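Re-dressing the cable loop on the Padport cell

May 23, 2020
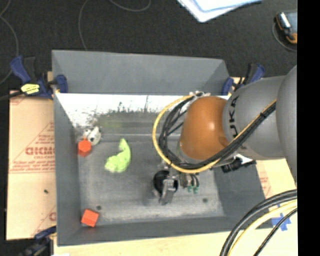

The bin cell with the arm parked clear of the blocks. Yellow cable on the outside of the loop, black bundle on the inside.

The Padport cell has been dropping its gripper connection, always in the same part of the work area, and I finally set time aside to go through it properly. These are my notes, mostly for Cauã Seixas, who takes over the cell in August, and for anyone else who has a KUKA arm over a bin and a fault that only appears when the wrist is turned.

The symptom first. The arm would reach toward the left wall, rotate the last joint to line the fingers up with a block, and the controller would report that the gripper had stopped answering. It recovered by itself when the arm went home. The log had 48 of these over 846 pick attempts. I sorted them by wrist angle and nearly all of them were past the same rotation, in the same direction. A fault that sorts by angle is a cable until proven otherwise.

Checking the connectors

I started at the gripper end because it is the easiest to reach. Power off at the cabinet, air off, wait for the pressure to drop, then hands in. The two small teal connectors beside the gripper both looked seated. One of them was seated but not latched. I pulled both, looked at the contacts with a loupe, found nothing bent, and pushed them back until they clicked. Then I ran a block of 200 picks to see whether that was the whole story. It was better, and it was not fixed. The faults that remained were at the same wrist angle as before.

I mention this because I have stopped at that point on other machines. A loose latch is a satisfying thing to find, and it is tempting to close the panel. If the fault rate goes down and the pattern stays the same, there is a second cause.

The loop

The cables leave the arm at the small bracket on top of the orange joint cover, swing out to the left, pass under the joint, and come back up diagonally across the gray link. The loop is there to give the last joints something to take up when they turn. Too short and it pulls on the connectors. Too long and it hangs into the bin and catches on a wall, or drags across whatever is lying there.

Ours was too short. Anselmo Falcão had shortened it over the winter after it snagged on the bin, which was reasonable with the program we were running then. We later moved the pick area toward the left wall and never went back to the cable. At full rotation the slack was gone and the bundle was pulling directly on its fixing point.

What I did, in order:

Put the arm in manual at reduced speed and jogged the last joint to both ends of the range we use. Marked the bundle with a paint pen at the tie in each position.

Cut the tie near the upper end of the loop and let the bundle relax overnight. Cable that has been held in one curve for months will try to go back to it, and measuring it straight away gives you a wrong answer.

Fed slack through from the link side until the loop stayed open at both ends of rotation, with a bit left over.

Retied the black bundle with a single tie. Snug, so it does not slide, but loose enough that I can still turn the bundle with two fingers. Overtightened ties are how you get a broken conductor inside a jacket that looks perfect.

Kept the yellow cable outside the black ones for the whole loop. It is the stiffest of the lot and holds the shape. When it was on the inside it pushed the others outward and the loop grew every time the wrist moved.

Jogged through the range again and watched the clearance to the bin wall, then did the same with the arm low, which is the position I forgot the first time.

The bin

While the arm was off I checked the bin position. The bin is held with clamps, which I have complained about before and will again. Flallard sells a locating plate that bolts down and takes the bin on pins. I would like one. For now the clamps stay, and the rule is that they get checked before every long run.

The check is simple. Push each corner by hand. If it moves, loosen that clamp, reseat the pad flat against the wall and tighten it again. Do not just crank the handle harder, which bows the wall and shifts the bin by a small amount you will then spend an afternoon looking for in the calibration. One corner had crept by 2 mm. I brought it back to the reference line and touched off the four floor points again. The floor is worn and streaky in places, so touch off where it is still even.

The far side is well scuffed. None of that affects picking, but I keep an eye on the scuffs because fresh ones mean something is running closer to the wall than it should.

Test objects

I used the usual loose set for the proving run: the two orange-red blocks, the soft lime-green crescent and the little white toy with black spots. The blocks are for repeatability. The crescent is there because it has no flat side worth the name and the fingers have to come in at odd angles, which exercises the wrist far more than the blocks do. If you only test with blocks you can go all day without reaching the rotation that causes the fault. I let the pieces land wherever they land and only step in when something ends up tight against a wall, which the white toy does more than the others.

Result

The second block of 200 picks ran with no dropped connections. That is not a long run and I am not calling it closed. I will run it again with the speed back at its normal setting, since everything above was done slow and the loop behaves differently when it has some momentum. If it whips, I will add a soft strap halfway along the link. Grasau makes one with a hook-and-loop closure that does not bite into the jacket.

For Cauã

Look at the loop at the start of each day, with the wrist at both ends of its range. It takes a minute.

If you move the pick area, redo the cable check. All of it, including the low position.

The paint marks on the bundle should line up with the tie. If they have moved, the tie is slipping. Replace it, do not tighten it.

Spare ties and the loupe are in the Andrade drawer with the fingertip pads. The paint pen is not, because I still have it. I will put it back.

Next on the list is the fingertip wear, which I have been putting off. The left pad is going faster than the right and I do not yet know why – possibly alignment, possibly just the direction we approach from. I have swapped the pads left to right and will see which side wears now.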